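Griet Maes
13/03/2021

The letter from the Zemoson fellowship came on Tuesday, tucked between the water bill and a catalog for garden furniture, and I left it on the stairs for most of the morning while I did other things very badly. Some of you have been asking me since the fall how the application was going (thank you, and sorry for the short answers!), so I thought I'd sit down with a pot of coffee and tell it properly.

For anyone new, I teach geography at a secondary school and I've been working on a part-time doctorate for longer than I like to say. It's on how small river towns kept records of their floods, who wrote them down and where the books ended up. A good number of the books I need are in Revdale, in the basement of the old municipal library, and they have never been scanned. You have to go there, sit in the reading room and turn the pages. The Zemoson people pay for a stay of three months, with a desk and a room, and in return you give one public lecture and have lunch with the other fellows on Thursdays. I first saw the call in one of those long university newsletters that I always mean to unsubscribe from, squeezed in under a notice about parking.

That was in September. The deadline was far enough off that I felt very calm about it, and I made a folder with a nice name and put nothing in it for five weeks.

What they wanted was a résumé, a budget, two letters of reference and a project description of no more than 1,000 words. I remember thinking the description would be the easy part. I've been talking about flood books at birthday parties for years, after all, and my sister can give the whole speech herself by now, with the hand gestures. My first draft was nearly three times too long and didn't get to the river until the second page. I sent it to Ilse De Haan, who shared an office with me years ago and has sat on more selection panels than anyone I know, and she wrote back one line: "What will you do on the first Monday?"

I was a bit hurt, I'll admit. Then I went for a walk along the canal and tried to answer her, out loud, which the ducks took well. On the first Monday I would ask for the register of 1882 and compare the handwriting with the tax rolls. Well, that went into the opening paragraph, and after that the rest started to fall into place. I threw out everything about the history of the field (two whole pages, and I was fond of them) and I kept one good story about a clerk who recorded the height of the water in his own kitchen, next to the price of eggs.

The budget was worse. I'm fine with numbers in general, but I had no idea what a person spends in a town where she has never bought a loaf of bread. The train was simple enough, 355 euros return with the seat reservations. For the rest I wrote to a former fellow, Sem Goossens, whose name was on their web page, and he was so kind about it. He sent me his own spreadsheet from his stay, complete with a line for umbrellas. He also warned me that the reading room closes for lunch and that the heating goes off early on Fridays, so I bought fingerless gloves before I had even sent the form in. My husband said that was either confidence or madness.

Then the letters. Veerle Dewulf, my supervisor, had hers done in a weekend. The second was supposed to come from a professor who then went on leave, and I spent an unpleasant few days wondering who else on this earth knew my work well enough to say something about it. In the end I asked Dirk Aerts, who runs the provincial archive and has been fetching boxes for me since before my daughter was born. He had never written an academic reference and was worried he'd get the tone wrong. I don't know what he put in it, as the letters go straight to the office, but he told me later that he'd enjoyed it and had mentioned that I always put the ribbons back the way I found them.

I sent everything off the evening before the deadline, with the kitchen radio on and a cold cup of tea beside me, and then I lay awake convinced that I'd attached the grocery list.
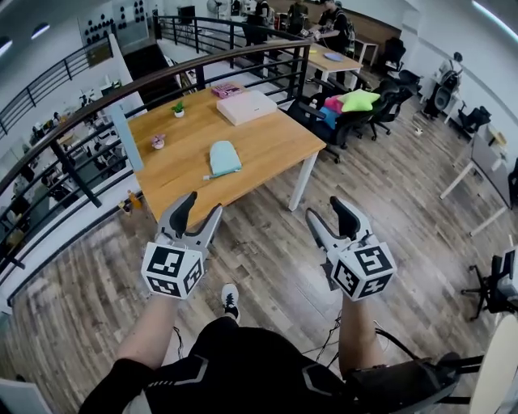 In January there was an interview, by video of course, like everything else this winter. There were four of them on the panel and they were friendlier than I expected, though one gentleman never got his sound working and put his questions on sheets of paper that he held up to the camera. He wanted to know what I would do if the registers turned out to be too damaged to read. I'd prepared for almost anything but that, silly as it sounds, and I said I'd be very sad for a day and then go and look at the church accounts. He nodded and held up a sheet that said GOOD. I've thought of that sheet quite a lot since.

So, the letter on the stairs. They had 511 applications for 15 places, and I didn't get one of the 15. I'm on the reserve list. The director added a few lines by hand at the bottom, saying that the panel had liked the project very much and that with travel being what it is, some of the fellows may have to push their stays back, so I shouldn't put my folder away just yet.

I had a small cry, and then I made pancakes, and by the evening I was mostly all right. I called Ilse, who told me that she had been on reserve lists twice in her life and got in once, and that the other time she'd rewritten the same description for a different fund and they'd given her the money within a month. She thinks I should try the Cinora travel grants, which are smaller but would pay for the train and a few weeks in a rented room. The form is shorter too. I've printed it out and it's on the fridge under the big magnet, where I can't pretend not to see it.

I've also written to thank everybody, Dirk first, who was more upset than I was and offered to write another letter, a longer one this time. And I emailed the library in Revdale to ask whether they might photograph even a few pages of the 1882 register for me in the meantime. The librarian answered the same day. She's going down to the basement next week to see what state it's in, and she asked me which pages I'd like first, so I told her about the clerk and his eggs.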